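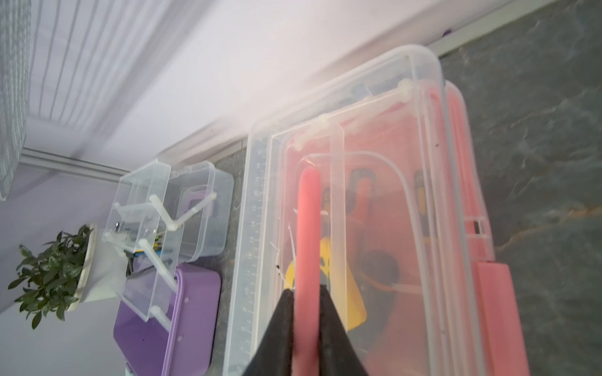 Chapter 3
Learning from a Demonstration Day

Many students meet a working robot for the first time at an open day. A visit of this kind is short, the room is often crowded, and the presenter must choose what to show and what to leave out. This chapter explains how to prepare for such a visit, how to watch a demonstration closely, and how to write up what was observed.

The chapter follows one case from start to finish. Each November the Fellton Technical Institute opens its handling laboratory to the public for a single Friday. The laboratory is directed by Rohani Ong, and the demonstrations are planned by Eero Lindqvist. Over 2,000 people attended the most recent open day, among them a class of 32 students from the Purkis School. Their notes are used throughout the chapter, with small corrections to spelling.

Household objects make up most of the Fellton program. A visitor already knows how a storage box behaves when it is lifted by one side, and can therefore judge the machine's approach without special training. Clear plastic is a harder case. Its walls let the background show through, and a tool lying inside a closed box can appear to be within reach when a lid stands in the way. Several of the Purkis students wrote that they had not thought of a transparent lid as an obstacle before.

Visitors are asked to keep separate records of what they saw and what they were told. The two are easily confused – a presenter may say that a gripper holds soft foam and hard plastic equally well, while the visitor has watched it handle only one of them. Section 2 returns to this point and provides a blank observation sheet.

After studying this chapter, you should be able to:

Prepare written questions before a visit
Record a demonstration in the order in which it takes place
Tell an observation from a claim
Write a one-page report for a reader who was not present

Key terms: gripper, wrist camera, grasp, occlusion, trial

Before you read
Think of a container you open every day. Write down each movement your hands make, beginning before you touch it. Keep your list for use in Section 2.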